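How Lost Dogs Find Their Way Home

Shares 198 | Comments 7

A dog's nose is one of the best tools it has. When a dog goes for a walk, it picks up smells from grass, fences, trash cans and other animals. Each place has its own mix of smells, and a dog can learn to know its own street this way.

Dogs also remember what they see and hear. A barking neighbor or a busy road may help a dog tell which way to go. Even so, many lost dogs cannot get home alone and need help from people.
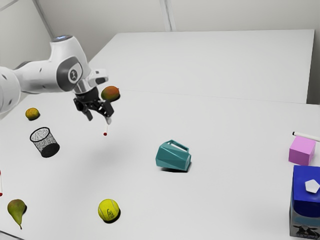

A robot arm over a tabletop with household items, fruits and simple shapes.

A microchip is one kind of help. It is as small as a grain of rice, and a vet places it under the dog's skin. The chip holds a number. A shelter worker reads the number with a scanner and then looks up the family's phone number. The chip cannot show where the dog is on a map.

Sido, a brown terrier from Grestisholm, was missing for 3 days last July. A shelter read his chip and called his owner, Alcides Bezerra, that same morning.

If you find a lost dog, do not run after it or try to grab it. Stand still and tell an adult you trust. The adult can call a shelter or a vet.

Contact us | Copyright Tunedar Learning Pages | Back to top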